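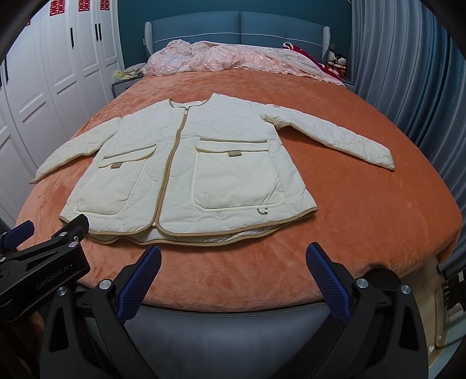
Posted in: Clothes & Laundry > Washing and Care
Print this thread | E-mail to a friend

mothballmary
Has anyone washed a quilted jacket at home without it going lumpy? Mine's cream with tan edging and I'm scared the tan will run. The dry cleaner in Stanach wants £11 and can't do it before Saturday.

tubtimer
Zip it up, inside out, 30 degrees, slow spin. I do mine every November and it's been fine.

Nomside_Nell
Slow spin yes, inside out no – you want the dirty side facing the drum, surely? Cuffs and neck never come clean otherwise. I do 40 and a colour catcher.

tubtimer
40 on cream quilting with a coloured trim? Rather you than me!

wringer571
Check the label first, both of you. If it's down it needs a different wash altogether, and if it's wadding it'll cope with most things. Dab the trim with a damp white cloth and see if anything comes off.

mothballmary
Label says polyester filling (phew). Tried the cloth and nothing came off, so I'm going for 30 with the zip done up. Tumble or airer?

Nomside_Nell
Airer, flat, and turn it over at bedtime. Still say 40 though.

Related threads
Tea on a pale collar
Best airer for a small flat
Zip pull keeps snapping off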